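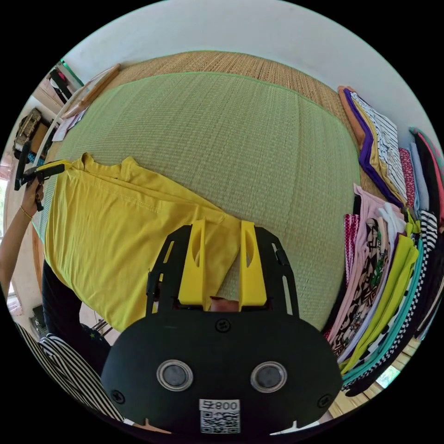
Last modified: 06/01/2021

Workshop notebook / Visits and demos

Went over to Calance for their open day with Wanda. Notes while I still remember who claimed what. Cayetano asked for a page he could read before he decides on the Diltex loan, so this is written with him in mind, and he can skip to the end if he wants.

The pitch, as given in the first talk: folding clothes is hard for robots, so have people fold clothes with robot fingers on, record it all from the tool itself, and train on the recordings. You hold a gripper in each hand and do the housework with it. No arm needed until later. They call the whole thing Pleleo, tool and software together, and it took me half the talk to work out which of the two was meant at any given moment.

The folding was done on the floor mats, green one on top of a straw one, with the finished piles up against the wall. A yellow T-shirt was what I watched most closely. The yellow fingers are flat paddles with a long slot cut in each, and they close on a fold of cotton well enough. I'd wanted to see whether they could get hold of one layer and leave the other behind. On the T-shirt the answer was sometimes. The operator knew the trick of pushing the cloth up into a ridge first and pinching the ridge. Good trick, but it belongs to her and I doubt it will be obvious to a policy trained on a few afternoons.

Timings. I had my own watch out. From shirt laid flat to shirt on the pile, 135 seconds on the first go I timed. By hand I would be ashamed of 30. She got faster later on, but by then she was being asked questions and stopping to answer, so I gave up on the watch. The speaker said speed doesn't matter for collection. It matters to whoever is paying for the hours.

The figure on their slide was 531 episodes. I asked what an episode was. First answer: one garment. Second answer, from a different person: one press of the record button, which could be a garment or could be one sleeve. Wanda wrote both down and put a question mark between them. I also asked how many of the 531 had been thrown out and got "not many". Somebody should ask again in writing.

Things I liked, to be fair to them:

The tool is plain. Black plate, ordinary screws on the face, a printed code label near the edge. I could imagine us looking after one without sending it away each time.

Nobody minded being asked to do it again. I asked for the shirt to be laid out crooked and it was, diagonally, no fuss.

The piles were real clothes, mixed. Spots, checks, stripes, a lime-green thing, plain stuff in between. I had expected a stack of identical white tea towels, which is what we got at the Collado demo in June, and I went in ready to complain about it. So that complaint is withdrawn.

Things I didn't like:

They never ran a trained policy. I know it was billed as a collection demo. Still, the title on the invitation said "robots that fold", and what we saw was a person folding. There was a video at the end with an arm doing a towel, sped up, no factor given. Wanda asked for the factor and was told it would be sent on.

Two-handed work looks tiring. I had a go myself afterwards, just the one gripper and then both. Thirteen minutes and my right forearm knew about it. Left hand was worse than useless for me – I kept squeezing when I meant to hold still. Wanda was neater at it and thinks I grip everything like a spanner. She may have a point, but then our operators will be people like me as well as people like her, and the recordings will have both of us in them.

Cloth hides things. When the fabric bunches up between the fingers I couldn't tell from where I was kneeling what was being held, and I don't see how a view from the tool gets round that completely. I put this to the speaker. He said the model learns it. I have written "the model learns it" in this notebook for three separate vendors now.

Daylight. Bright window on one side of the mats. I asked if they had tried it after dark under lamps and they said it was planned. Our bay has no window at all, so for us the lamp case is the only case.

Wanda's view, which she asked me to put down separately because she disagrees with my tone: the grip itself is better than ours, the handling of mixed fabric is better than ours, and I'm marking them down for their slides. She would take the loan. She would also want a week of our own garments through it before anyone talks about money.

My view: I'd take the loan too, with less enthusiasm. What I don't want is Diltex's name on a purchase order on the strength of a nice afternoon with a T-shirt.

For Cayetano, if the loan goes ahead:

- get the definition of an episode in writing, and the number discarded
- ask for the video again at normal speed
- run it in our bay, under our lights, with the blinds question settled (there are none, so that's settled)
- fleece and anything with a zip. They had no zips out and I forgot to ask
- two operators minimum, and I shouldn't be one of them every day
- check how the fingers wear. The ones I used were tidy, but I don't know how old they were

Wanda has the handouts. I took the spare pair of fingers they were giving away, in the second drawer, please don't fit them to anything until I've measured the slots.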